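Matt paint and other regrets

February 16, 2020

So the kitchen is finished. I say finished — there's a strip behind the fridge that will stay the old magnolia until one of us dies or the fridge does, and I never got round to the inside of the window reveal. But the dust sheets are folded up, the steps are back in the shed, and I've stopped finding paint in my eyebrows.

A few of you asked after the last post how I was getting on with the colour, so this is going to be a long one about paint. If you come here for the allotment, skip it, there's nothing happening on the allotment in February apart from mud and a leek.

When we moved to Kodbridge every room in the house was magnolia. Walls, ceilings, the inside of the airing cupboard, the lot. Some of it had been put on over wallpaper and you could still see the pattern underneath if you stood side on to it in the evening, big fat roses. I didn't mind it at first. We were so tired after the move that I'd have lived in a shed. But it does get to you after a while, especially in the kitchen, which faces north and gets its only proper sun for a bit in the morning, when I'm usually looking for my shoes.

I knew I wanted a green that was nearly blue, or a blue that was nearly green. My gran's pantry was that colour and it always felt cool and clean in there, with the jars and the bacon smell. Try telling that to a paint chart. I brought home so many of those little cards that they fell out of every book I opened for weeks. What I've learned about paint cards is that they're useless for anything paler than a postbox. On the card it looks like a soft sea green. On the wall it looks like you've washed a white shirt with a sock.

Tester pots, then. I got 3 to start with, from Antwi, the hardware shop at the bottom of the hill, which is one of those places where you go in for a hinge and come out with a hinge, a washing line and a bag of onion sets. I love it very much. The lady on the till has a way of looking at your tester pots and saying "oh, you've gone for that one" in a voice that tells you nothing at all, and then you worry about it all the way home.

Pot number one was far too minty. Toothpaste, basically. I lived with a square of it next to the door and every time I came down in the morning I thought something had gone off. The second was lovely in the tin and grey on the wall. Proper battleship. It might have worked in a room with big windows and a nice floor, but in ours it looked like a place where you'd wait to be told your car had failed. The third was called Tarnon and I liked it straight away, so of course I didn't trust it and painted another patch by the window and another by the cooker, and then a big one on a bit of lining paper that I could carry about with me like a mad person. I held it up behind the toaster. I held it up behind the cat, who left.

Do the lining paper thing, by the way! It's the only decent tip I've got. Paint a good big piece, let it dry overnight, and tape it up in different spots for a day each. Colours change so much between the window wall and the wall facing it that you'd swear they came from separate tins. And look at it with the lights on as well, because if your kitchen is anything like mine you spend half the year in there with the lights on. Tarnon goes quite green under our bulbs and quite blue in daylight, and I decided I could be friends with both.

Then came the bit where I went wrong, which was the finish.

I was told to get the wipeable stuff. The tin says kitchen and bathroom on it for a reason, the man at Antwi said, and he was being very patient because there was a queue. But I don't like shine on a wall. I just don't. Our last place had silk paint in the hall and it showed every lump and ripple in the plaster, and there were plenty, and when the hall light was on it was like living inside a boiled sweet. I wanted that flat, chalky, soft look you see in magazines, and Clorneo did Tarnon in a flat matt, and I bought it. Two big tins of it. I even felt a bit smug about it on the bus.

And it went on like a dream, I'll give it that. Thick, no drips, and it covered the magnolia in two coats where I'd set aside the whole weekend for more. The first evening I made everybody come and stand in the kitchen doorway. "It's very nice," they said. "Can we have the kettle back?"

It was perfect for about as long as it takes to eat a bowl of soup. Then somebody pushed a chair back. A flat matt wall takes a mark from anything at all. Chair backs, coat buttons, the corner of a tray, a shopping bag swung round with a bit too much joy. You don't have to hit it hard. Just brushing past will do, and what you get is a faint little smudge, sometimes paler than the paint and sometimes darker, and on a pale blue-green it sits there looking at you. I'd never noticed this on other people's walls and now I can't stop. I went to a friend's for lunch and spent the pudding staring over her shoulder at a scuff.

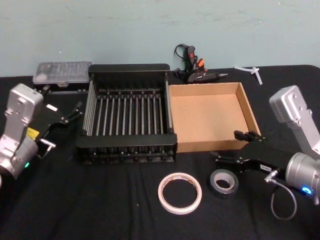
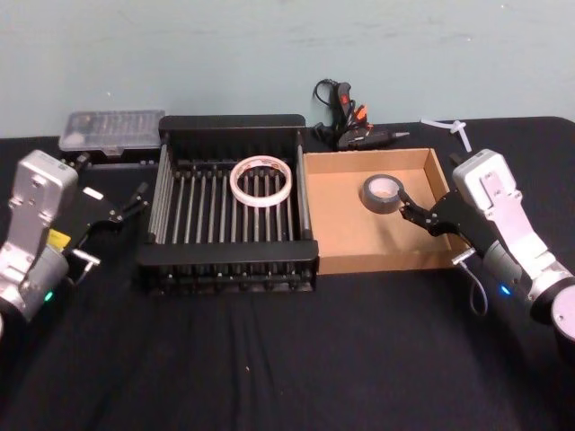

Black cloth on the table, pale blue-green wall behind. The scuffs are faint, but they're there in both.

The natural thing to do with a mark is rub it, and I'm begging you, don't. I took a damp sponge to the first one and ended up with a clean patch the size of a dinner plate with a shiny edge to it, and the mark still in the middle. It's called burnishing, I looked it up afterwards. When you rub a flat paint you polish it, so you've swapped a small smudge for a big gleam, and it only shows from the side, which happens to be the side you see when you come in from the hall. Then I tried one of those white foam blocks everyone goes on about. Same again but quicker.

What works better is touching in. You keep some of the leftover paint in a jam jar with a tight lid, and you dab (dab, not stroke) with a bit of sponge or an old make-up brush. If the wall is still fairly new the dab disappears. If it's older it dries as a freckle and you have to decide whether you prefer the scuff or the freckle. I've got both. Give the jar a good long shake first, because I didn't, and one of my early dabs is much nearer to the toothpaste than I'd like. And write the name of the paint and the room on the lid. I know you think you'll remember. There are 11 jars in our shed with no labels on and every one of them is a sort of beige.

Somebody suggested going over the whole thing with a clear matt glaze, and I did look into it. You can get them, and they're meant to make a flat paint wipeable without making it shine. But they're not cheap, and I read a lot of people saying theirs had gone milky or patchy, and I thought, I've only just got my elbows back. The other choice was to do it all again in the proper kitchen finish, in the same colour, which the man at Antwi was too kind to say he'd told me in the first place. It would be around £60, and a couple of days with the cooker pulled out. I've been back and forth on it for most of this month.

In the end I've gone for a bit of each, and I'm quite pleased with it. The wall behind the sink and the one by the cooker have been redone in the wipeable version, as those are the ones that get splashed, and a tomato sauce will laugh at flat matt. The rest stays as it is. I was sure you'd be able to see the join in the corner where the two finishes meet and you can, if I drag you over there and point at it, which I've done to everyone who's come to the house. They say they can't see it. I think they want their coat back.

We've also moved the chairs out a bit. It sounds so simple. There's a strip of wood going up at chair height when the weather's good enough to saw outside, and hooks by the back door are being moved to the other side so the coats hang against tiles. My other half thinks a house should have some marks on it and that I ought to leave the wall alone now. I do see that. The roses are still under there somewhere, after all, and whoever picked those must have had opinions about them too.

Would I buy it again? For a bedroom, yes, tomorrow. It's a gorgeous soft colour and I still get a small lift when I come down and put the light on. For a hall or anywhere with children, dogs, bicycles or me, no. Get the wipeable one and be a bit less fussy about shine than I was.

The hall is next, by the way, and no, I haven't picked a colour. I've got my eye on a yellow. The lady on the till has already said "oh, yellow".

If anyone has used one of those clear glazes and it didn't go milky, do tell me in the comments, and say how long ago you put it on. Also if anyone local wants half a tin of battleship, it's yours, I upgraded from the tester before I came to my senses. Bring a bag, the lid's not great.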